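Clenddale College
Department of Exhibition and Studio Practice
DES 3336: Display Surfaces and Small Objects
Instructor: Beatrice Mugo
Handout for Unit 4: The White Panel

Scope of this unit

Unit 3 dealt with plinths, shelves and closed cases. Unit 4 is concerned with the upright white panel, placed in front of a wall and used as a ground for small objects. Students will set up a panel in the Ehlers workshop, judge its surface, place one object against it, and write up the result. The written report carries the same weight as the report for Unit 3.

Readings are in the course packet. Students who missed the February demonstration should read section 2 of this handout with particular care and arrange a short catch-up session with the instructor before using the panels without supervision.

1. Terms used in this unit

Panel: a flat, rigid sheet standing or fixed upright. In this course the word covers foam-centered board, coated hardboard, fiberboard and sheet plastic. Reports must name the material only where the student has confirmed it from the stock label. If there is no label, write "white panel, material not confirmed."

Ground: the area seen directly behind an object. A ground may be only a small part of a panel.

Surround: whatever is visible beyond the panel, most often a painted wall.

Seam: the line where two sheets meet, or where one sheet has been scored and folded. A seam may be hard to see from straight ahead and quite plain from the side.

Marking: any small dot, hole, dent or stain on the panel, whatever its cause.

Cast shadow: the shadow an object throws on the panel or on another surface. The darker side of the object itself is its form shadow. These two terms are often confused in student reports and will be corrected.

2. Setting up

The standard panel in the workshop measures 1000 by 2000 millimeters and may be stood on either edge. Two students should carry it. Hold it by the long edges with clean hands or cotton gloves, and set it down on a felt strip. Smaller pieces are kept in the Jumenen rack beside the door and may be carried by one person.

Stand the panel so that it cannot slide. Clips, brackets and weighted feet are in the gray drawers. Tape may be used at the top edge to hold two sheets level, but it must not be the only thing keeping a panel upright. Clear tape is preferred on white surfaces. Cut it square with scissors, use a short strip, and press it down from the middle outward.

Where two sheets are joined, bring the edges together before taping. Check the seam from the place where the viewer will stand, then again from one side. A faint vertical line is acceptable in study work provided that the object is kept clear of it. For public display the seam should be filled or the sheets exchanged for a single one.

Remove tape slowly, folding it back flat against itself. Residue is cleaned with a barely damp cloth. Solvents are not permitted in the Ehlers workshop.

3. Whites and near-whites

Most surfaces described as white are not the same white. A panel may lean toward blue, while the wall behind it leans toward cream or yellow. Each may look neutral when it fills the view. Put side by side, they make the difference plain, and the panel will usually seem cooler than it did alone.

This has two practical results. First, the object will be judged against the panel, and the panel against the wall, so the surround should be recorded in every report even where it takes up little of the view. Second, a student who wishes to compare two objects must use the same panel and the same surround for both.

The workshop lamps have a color rendering index of 91. Daylight from the north windows may be added before noon. Do not combine daylight and lamps within a single comparison – the panel will show two shades of white from one end to the other, and the report will be returned for revision.

For the first exercise, describe the whites in ordinary words: bluish, creamy, grayish, pinkish. Paint names and catalog numbers are introduced in Unit 6.

4. Dots, pinholes and other markings

A panel that has been used for pinning will carry small dark dots and holes. They may be scattered, or they may fall into loose columns where sheets of paper were once lined up, though a pattern alone does not establish how the holes were made. Describe the arrangement and leave the cause open unless there is a record in the panel log.

Markings matter in proportion to the size of the object. A pinhole behind a large bowl is rarely noticed. The same pinhole next to a bead or a small block will draw the eye. Before placing a small object, look for the cleanest stretch of panel that is at least three times the width of the object.

Holes in foam-centered board may be eased closed with the back of a spoon and touched with matte white filler. Fill only the panels with a blue label. Those with a red label are kept as they are for the exercise in section 6, and the markings on them are part of the teaching set.

Pencil is removed with a soft white eraser. Ink is left alone and entered in the log.

5. Small blocks as study objects

The block is the first object set in this course for good reasons of economy and form. It is cheap, it stands without support, and its faces meet the light at different angles. Strong, even colors such as bright green, red or yellow are suitable. A block whose color is close to that of the panel should be saved for a later exercise.

Note the following when describing a block:

Overall shape. A block may be close to a cube without being one. "Roughly cube-shaped" is a correct description where no measurement has been taken.

Edges. Sharp edges give a thin, clear line between one tone and the next. Rounded edges give a narrow band of changing tone and often a small highlight. Students tend to draw rounded edges too sharp.

Face detail. Some blocks have hollows, studs or dimples. Record how many are on the face that can be seen and how they are laid out, for example in two rows of three. Do not assume that the hidden faces match. Familiar objects are a source of error here. Two rows of three will remind many people of the six on a die or of a toy building brick, and a report should give such a likeness as a likeness only.

Hollow or raised. Dimples and studs can be mistaken for each other when the direction of the light is unclear. Establish where the light comes from before deciding. With light from above, a hollow is usually darker along its upper rim, and a stud along its lower.

Shadow. With light from above, an object placed against an upright panel casts a shadow beneath it on the panel. A soft shadow generally indicates a broad light source, greater distance between object and panel, or both. Where the object touches the panel, the shadow will meet it at the point of contact.

Position. State position by reference to the panel and its features: left or right of the seam, above or below the middle. "In the corner" is too vague to be marked.

6. Workshop exercise

Work in pairs. Each pair will need one white panel with a red label, one colored block, a pencil and two sheets of gray paper.

Stand the panel in front of the workshop wall, leaving some wall visible along the top and at both sides. Turn on the lamp and leave it in one place for the whole exercise.

One partner holds the block against the panel, away from the seam. The other draws the block and its cast shadow, including the nearest markings on the panel. Ten minutes are allowed.

Bring the block a hand's width forward and draw the shadow again on the same sheet. Then exchange places and repeat the work on the second sheet.

On the back of each drawing, write one sentence on the white of the panel and one on the color of the wall. Partners should write separately and compare afterward. Differences between the two accounts are to be kept in the report – they should not be smoothed over.

Drawings are due in the Jotel Building mail slot by Saturday at noon.

7. Common faults in earlier reports

The panel is described simply as "blank" when it has a seam, tape or holes.
The shadow is drawn with a hard outline all the way around.
The wall is left out.
The block is given the same tone on every face.
The material of the panel is named from guesswork.
Height is given from the floor in one place and from the table in another.

8. Returning the materials

Wipe the panel with the dry cloth, check the top edge for loose tape, and return it upright to its numbered slot. Blocks go back in the shallow tray, sorted by color. Any new mark on a panel is entered in the log with the pair's initials. Gray paper that has been used on one side may be kept.
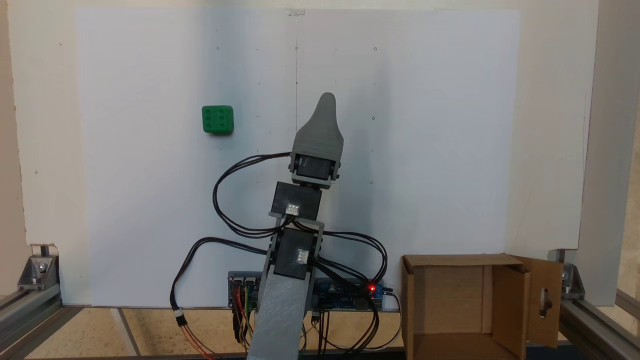 Why can a white panel look slightly blue when it stands in front of a cream wall?

The eye judges the two surfaces against each other. Cream has some yellow in it, so a white with less yellow looks cooler by comparison, and any slight blue already in the panel becomes easier to notice.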